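Two arms, one table and a lot of tea

2018-03-23

I had hoped to write this up in February, but the second arm was still in bits on the bench then and I didn't want to jinx it. Anyway, it's bolted down at last, and I've been spending my evenings in the shared workshop at Lodthorpe, getting the pair of them to mind their manners around one another.

Most of the trouble has been cables. My first set was far too short, so I ordered longer ones, waited 20 days for them, and then found I'd asked for the wrong plugs (my own silly fault). Demetrio Moya, bless him, sat down with a soldering iron and put the lot right in one evening, and all he'd take for it was a packet of ginger biscuits.

The job I've set them is a simple one on paper: build a little tower of coloured cubes inside a square of black tape. I laid the tape by eye and then spent far too long fussing over whether it was straight! The fingertips are orange and rubbery, and I'm very fond of them - the bare metal ones I tried before let go of everything.

I still need to slow the left arm down on its way to the table, and to tidy the script, which has grown to 573 lines and has comments in it that I can't make sense of any more. If you're over Drovness way and fancy a look, do drop me a line, I'm always glad of company and the kettle is never far off.

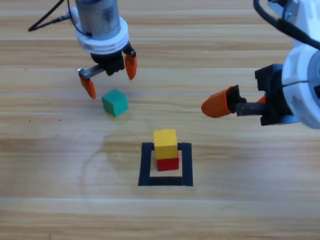
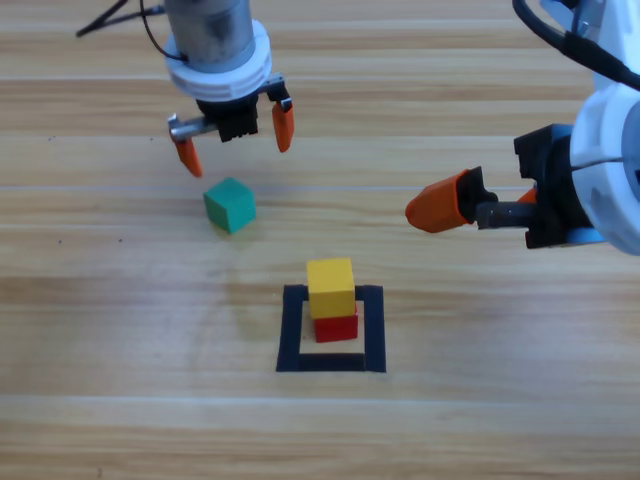
Yellow on red inside the tape, with the left arm over the green cube.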